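I've been meaning to write about the new labels for our Adholm cider vinegar, and since the kettle is on and the bottles are finally dressed, this seems like the morning for it.

We went through 12 versions (poor Aldo Pace drew every one of them!) before settling on the cream paper with the little green pear leaf running around the neck. I loved the shiny one best at first, but it wrinkled as soon as the bottles went in the fridge, and Trefor Lewis over at the Kollham print shop talked me gently into an uncoated stock with a bit more grip to it. He ran off 1,105 for us in April, and I only stuck three on upside down, which I call a good day.

Then there was the matter of shipping. The old cartons held 24 bottles and were miserable to lift, so we've gone down to 12 with a plain outer box and paper dividers. 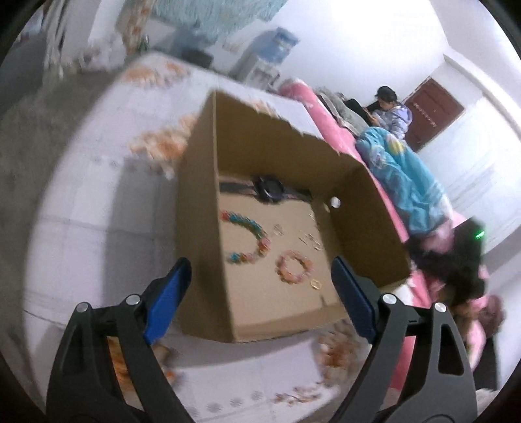
My back is already grateful, and the shop in Prothero says they fit under the counter much better. I still want to try a wax dip on the corks before the holidays, if I can find a red that doesn't crumble all over the kitchen.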